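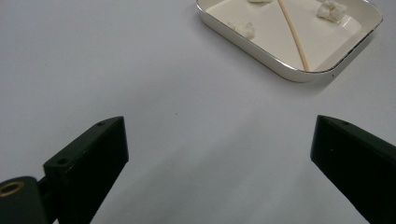 White tray with a silver rim, on the table.

OK, small thread about traffic tickets, because I got one in February and learned a few things the slow way.

Mine was for speeding on the Bendholm road. 85, per the officer. I wanted to just pay it online that night and forget it (my usual approach to paperwork!).

My cousin told me to call Renzo Carbone first. He's a traffic lawyer over at Benítez, and he gave me 15 minutes on the phone for free. Nice guy, talks fast.

First thing he said: paying the ticket is pleading guilty. I'd been thinking of it like a parking fee. The fine was the part I cared about, and he kept steering me back to points and insurance.

Second thing: read the back of the ticket. My deadline to ask for a hearing was printed there in tiny gray type and I had 2 days left. Two!

So I mailed nothing, drove to the clerk's window in Jestier and asked for the hearing in person. They stamped my copy. Keep the stamped copy, people.

Court was at 8:30 in the morning and the line was already out the door. I waited 3 hours and talked to the prosecutor for maybe four minutes.

Ended up with a lesser violation, no points, plus a driving class I have to finish online. Still cost me money, but my insurance hasn't moved so far.

Your state may do all this differently, so ask somebody local before you copy me. I'm starting the class tonight, wish me luck.

Last updated: February
Contact | © Graltel | Back to top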